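Visit to the Talevance sewing workshop in Hayes

Posted January 20, 2021

I have wanted to see this workshop for a long time, because two of my bags come from it and I repair bags at home for my neighbors. The visit costs nothing, but you must write to them before. We were a small group and we stayed the whole morning.

How to get there

From the station in Hayes I walked along the main road and then turned left after the tire shop. The building has no big sign. There is only a small plate with the name Talevance next to the door, and under it the name Skimex, which is the company that has the upper floor. I passed it two times before I found it.

The store room

The tour starts in the store room. The rolls of fabric stand on their ends, the heavy ones close to the door. Our guide explained that they keep 74 kinds of fabric and 386 kinds of small parts, such as buckles, hooks, cord ends and zipper pulls. Each part has its own drawer with a sample sewn on the front. I liked this system very much and I want to copy it in my own cupboard, with fewer drawers of course.

We could touch the samples. The mesh fabrics were more different from each other than I expected. Some are stiff like a curtain and some are soft like a sport shirt. The guide said that a mesh with small holes is easier to stitch, and that with big holes the needle sometimes finds nothing to hold.

The sewing room

This room is louder and also warmer. There are 40 sewing places, and on the day of our visit a good part of them was in use. They were making a bag for Trumodix, a shop that sells things for camping. I asked if the stitched lines are drawn first with a pen. The answer was that for simple shapes they are not, the worker follows a card pattern.

The straps

For me this was the best part of the morning. I always thought of a strap as one wide band, but on one piece there were several thin flat straps in beige, lying close side by side and held together at the top by a small dark fitting. The fabric was white mesh with little round holes, and it had an outline in brown, with many corners, a bit like an arrow. Against the white the brown line is very clear, so I think a mistake in it would be seen at once.

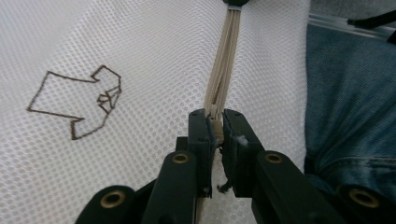 The small shop and practical advice

At the end you can buy leftover pieces. I paid 5 dollars for a bag of mixed straps and mesh, and I have already used one strap on an old backpack. They take only cash. Wear closed shoes, and bring water, as there is no place to buy a drink. The next visits are planned for April and you can ask for a place by letter or by phone.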